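Pick from belt, place in tray: software gallery

This page goes with the planning and perception work on the Druvness cell. The cell has a short conveyor with a green belt, a light blue tray at the end of it, and an arm with a two-finger gripper. Parts come along the belt and the arm moves them to the tray. We put the pictures up because people asked what the software has to look at, and it is quicker to show than to explain.

The code is in two halves. Climus does the looking: it takes the camera pictures and gives back what is there and where it is. Salazar does the planning: it takes that answer and works out a path for the arm. They talk to each other through a small message layer which Ghizlane Radwan wrote in May and which we have hardly touched since. 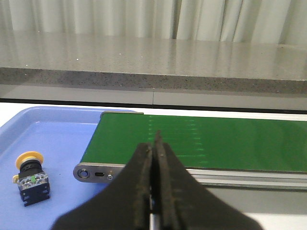 Wollimari Robotics Club, Software Group

Climus looks through the wrist camera first. A push button switch with a round yellow cap is standing on the tray, well clear of the conveyor. The cap is the easy bit for the detector, being round, flat and a colour that nothing else nearby has. The black body under it is harder, as it is close in colour to the fingers, and the fingers are in every wrist picture. We now mask the fingers out before detection. The mask is drawn once for the closed gripper and once for the open one, and the gripper state decides which is used.

The pale dashed marks on the belt caused false detections in the early versions. Climus now ignores anything on the belt that has no height, which it checks by comparing two views taken a short distance apart. This slows the loop down a little. We tried to do it with a colour filter instead and went back to the two views after one evening.

The side camera has a simpler job. It answers one question, whether the belt is clear, and Salazar will not plan a move over the belt until it has the answer.

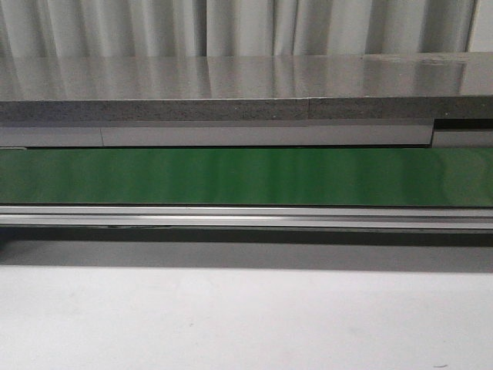
Side camera, nothing on the belt. The pale streaks on the green are reflected light.

The first belt check compared each picture with a stored one. Any change in the light gave a false alarm, and the shiny worktop behind made it worse. The present version crops to the belt before doing anything else and looks for closed outlines. Long soft streaks do not make closed outlines, so they drop out. Hubert Zawadzka put together a test set of 2175 side pictures for this and labelled them by hand. The check runs against all of them whenever the code changes, and a change that makes the result worse does not go in.

There are 3 settings worth knowing if you want to run it yourself: the crop, the smallest outline it will accept, and how many clear pictures in a row count as a clear belt. We keep the last one at 2. A higher number is safer but the arm waits longer.

Planning near the end of the conveyor took the most work. The metal side plate comes out over the tray, and the fingertips have to pass close to it. Salazar treats the plate as a plain box, bigger than the real thing, and keeps the fingers closed on any move where it is not carrying a part. 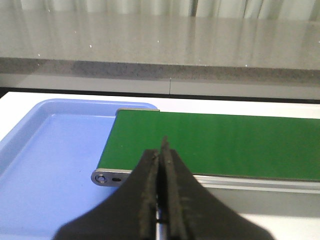

Wrist view with the fingers nearly closed, the tray empty and the rounded side plate just beyond the gripper.

Salazar plans each move from scratch and gives up after 200 milliseconds. If it has no path by then, the arm stays where it is and the attempt is written to the log with the camera pictures. Most of the failures in the log are goals set too near the tray rim. The next job is to have Climus report the rim as a line, so that the planner can keep away from it without a fixed margin.

Comments

pellworth: Do you calibrate the wrist camera every time you start up, or only when it has been moved?

Ghizlane Radwan: Only when it has been moved. There is a quick check at start-up against the round hole in the end plate. If that is out, it asks for a full calibration.

tansy_b: We had the same trouble with marks on a belt and ended up turning it over. The two-view idea is better, will try it.

marl64: Is the labelled side camera set available anywhere?

Hubert Zawadzka: Not yet. The labels need tidying first. Send a message through the contact page and I will let you know.

Contact | © Wollimari Robotics Club | Back to top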